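Room checks, Kadby
22 Mar 2021

Back in the Pilkington wing this morning after the repaint. Smell mostly gone by lunch, windows left on the latch. Arm on its base, base on the trolley, same as before. Battery was at full when I unplugged it, so the new charger lead is fine and the old one can go in the bin. I've cut the plug off it so it doesn't get rescued.

Plan was to go on with drawers and leave the wardrobes for later. Pralska want a yes or no on drawers before June, when the rooms fill up again, and at present I could only give them a maybe.

For anyone reading this who wasn't at the last meeting: the job is the check after a guest leaves. Open the bedside drawer, look in it, look under the bed edge, look behind the nightstand, close the drawer, log the room. It isn't cleaning. The housekeepers strip the bed and do the bathroom and floor as they always have. The check is the bit that gets skipped when there's a late checkout and an early arrival, and then we get the phone call about the glasses or the charger.

Set-up notes. The gap between nightstand and wall in the corner rooms lets the arm in from the bed side only. I measured 800 mm from the bed end to the desk in the narrowest room, and the trolley goes through that with the arm folded. With the arm unfolded it doesn't, so fold first, drive, then unfold at the bedside. Liltamon (our planner) still wants to unfold early. I've put a fixed point in the route where it has to stop and wait, and that held all morning. It's a poor way of doing it and should be replaced by a proper rule.

Speed left at the low setting all day. I tried the middle setting once on the close and the drawer went in with a bang that brought someone to the door. Back to low.

Main trouble is the same as last time. The nightstands have round tops, and the drawer front sits in underneath, so from the front the wrist camera gets more tabletop than drawer. If the arm comes in lower it sees the front properly but gets near the legs, and the leg frame is thin and black and the depth reading on it comes and goes. Twice it planned a path straight through the bracing. I stopped it by hand both times, no contact.

What worked better was coming in low from the side with the fingers shut, looking along the runner, and only then moving round to the front. From the side the metal rail is a good strong line, and you can tell from it how far out the drawer is without needing to see inside. I did it with the drawer fully in, part out and well out, and the reading was right for all but the nearly shut ones. Nearly shut is the hard case and also the commonest one in real use. People push a drawer and walk off. 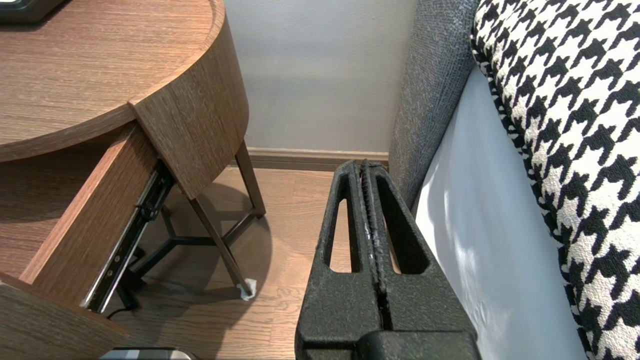 Side approach, drawer out, fingers closed. Rail on the right of the drawer, bed to the right.

Cable behind the nightstand needs thinking about. Each room has its lamp and phone leads in slightly different places and some of them come forward on to the floor. Anything black and thin at floor level gets treated as either nothing or a leg. I've told it to keep the wrist up at drawer height when it's anywhere near the skirting. It costs us the look behind the nightstand, so for now that part of the check stays with a person. Needs writing into the sheet, otherwise both sides will think the other has done it.

Soft side of the bed is fine. The panel is padded and the force limit trips long before anything would mark. White sheet hanging down is less fine: with the lights on it gives bright patches and the exposure swings when the arm turns towards it. I turned the ceiling light off and used the window only and it settled. We can't ask for that in normal use, so it goes on the list.

Patterned cushions confuse the "left behind" detector. It flagged a black-and-white one as an item of clothing. Fair enough in a way. I've collected views of all the room cushions to add to the known set. Please, if the cushions get changed again, someone tell me before and not after.

Counts for Pralska: 300 open-and-close cycles done on the test drawer downstairs since we started, runner still smooth, no play in the front. One screw on the rail worked itself out a little and I nipped it up. I don't think it was the arm, the drawers upstairs that have only ever been used by guests have the same thing. But I've marked the screw heads with paint pen so we'll know next time.

Talk with the housekeepers

Went down at their break. There are 4 of them on the wing at the moment and Trilok Shukla, who runs the shift, had asked me to come and answer questions without a manager in the room. I've put down what I can remember.

First question was hours, as you'd expect. I said what I've been told, that nobody's hours are being cut on account of the checks, and that I'm not the one who decides it. Trilok said he'd want it in writing and I think he's right to. I'll pass that on today. It would be better coming from Pralska than from the person pushing the trolley about.

Second was blame. At present if something is left in a drawer it's down to whoever signed the room. If the arm has signed it and a watch is missing, who gets asked? I had no answer. The log keeps a picture of the open drawer with the time on it, and I'd assumed they would see that as watching them. One of them said the opposite, she'd like the picture, as it would have helped her last year. Another didn't like it at all and asked whether it's running while they're making the bed. It isn't, the camera only records between arrive and fold, but you can't tell that by looking at it. There should be a light. Ordered one, to go on the wrist where it can be seen from the door.

Third was getting in the way. The trolley parks where they put the linen cart. This came up from two people separately and is the thing they feel strongest about by a long way. They've been taking the linen cart the long way round to avoid it. I hadn't noticed. I've moved our parking spot to the alcove by the lift, which means a longer run for the trolley and I don't mind that.

Trilok also pointed out that the check is when they find things wrong with the room: a loose handle, a lamp that's gone, a drawer sticking. They mention it at the end of the shift and it gets mended. If they stop opening drawers they'll stop finding that. The arm knows when a drawer is stiff – the pull force is in the log already – but no one reads that number and it doesn't go to maintenance. I'd never thought of it as something worth sending. Will add a line to the daily sheet that says stiff or not stiff, and which room. Handles and lamps it can't do.

He asked if they could set the order of rooms themselves. At the moment Liltamon picks it from the checkout times. He'd like it to follow one room behind whoever is stripping, and not go ahead, so that it isn't in a room with unmade sheets on the floor. Simple to do from our side. I'd been going ahead of them on the idea that it saved them time, and from what they say it has been doing the reverse.

Afternoon

Ran 9 rooms in the order Trilok gave me, one room behind. No stops for people in the way, the first run where that's been so. Two stops for the nearly shut drawer. One stop I can't explain, the arm halted halfway through folding and reported a joint limit it wasn't near. Restarted and it carried on. Log saved under today's folder, please don't tidy it away.

Took longer per room than the morning, some of that is the walk from the alcove. I haven't worked out how much.

To do

Written statement on hours – ask Pralska, copy Trilok.
Light for the wrist, fit when it comes.
Check sheet: "behind nightstand" to be marked as done by hand.
Stiff drawer line to maintenance.
Nearly shut case: try a nudge with closed fingers to feel for the front before the grip. Downstairs drawer first.
Exposure lock when facing the bed.
Replace the fixed waiting point with a fold rule.
Joint limit fault: look at the log before the next run, not after.

Key for the Pilkington wing is back on its hook. Trolley is on charge in the alcove.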